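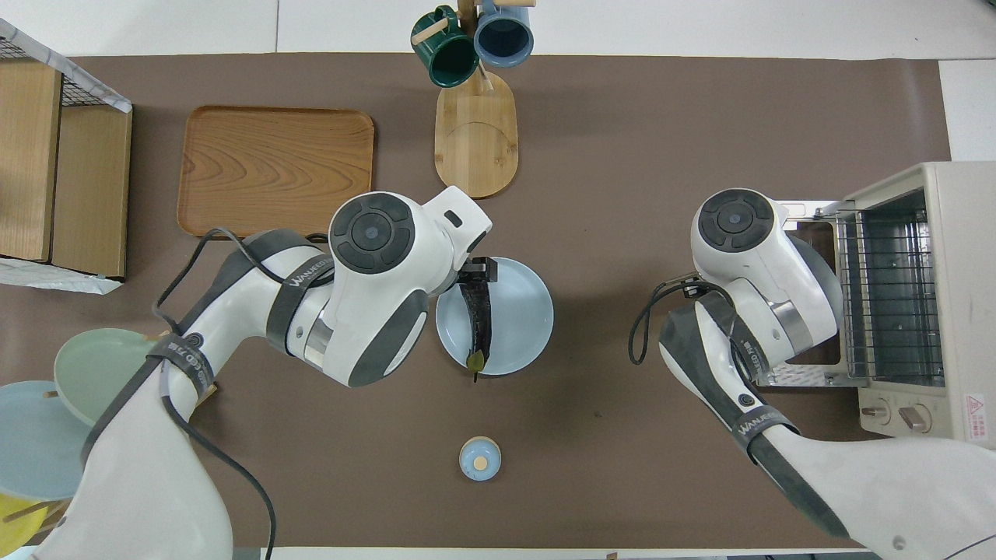

ImogenW_kitchen
I've been meaning to ask about eggplant in a countertop oven for ages, so forgive me if I ramble a bit. We moved into a little rental in Skutthorpe in July and the big oven heats the whole downstairs, so I've been trying to do all my suppers in the toaster oven (beige, two knobs, a wire rack, nothing fancy). I'd like to roast my eggplants whole, the dark skinny kind like the one on the blue plate there, and then scoop them out for a dip with garlic and lemon. The first one I did went leathery on the outside and squeaky in the middle, and the second leaked all over the bottom. Do I slice, do I salt, do I poke? Tell me everything!

plevthorpe_pam
Oh, you'll get there, I promise! Poke it all over with a fork, rub a little oil on, and put it on a small pan on that wire rack. I do mine at 400 and turn it once. A skinny one takes me 24 minutes and a fat one nearly twice that. Don't go by the skin, go by the slump. When it sags like an old pillow it's done.

Hollis_Rd
I'm going to disagree with Pam, kindly. 400 is too hot in a small oven with the element that close, and I'd bet that's how you got leather. I go 300 and leave it alone for an hour or more. Slow, yes, but the inside turns to cream and you can read your book.

plevthorpe_pam
An hour! I'd have eaten the lemon by then. And at 300 you don't get any of the smoky taste, which to my mind is the whole point of the dip.

Hollis_Rd
You don't get smoke from a toaster oven at any temperature, Pam. Two minutes over a gas flame at the end if you want smoke.

wadton_gardener
Skip the salting, by the way. My mother salted hers and so did my grandmother, but with the slim ones I've never tasted a difference. I grow them against the south wall here in Wadton and pick them small, stem on. Leave the stem on for roasting too, it makes a nice handle for peeling.

Also, is that mug tree steady? I love the green and the blue together, but mine tips whenever I take from one side.

ImogenW_kitchen
You're all so kind. The mug tree is fine as long as I keep one on each side! I'm going to try Pam's way tonight with a pan underneath, and Hollis's way when I have an afternoon at home.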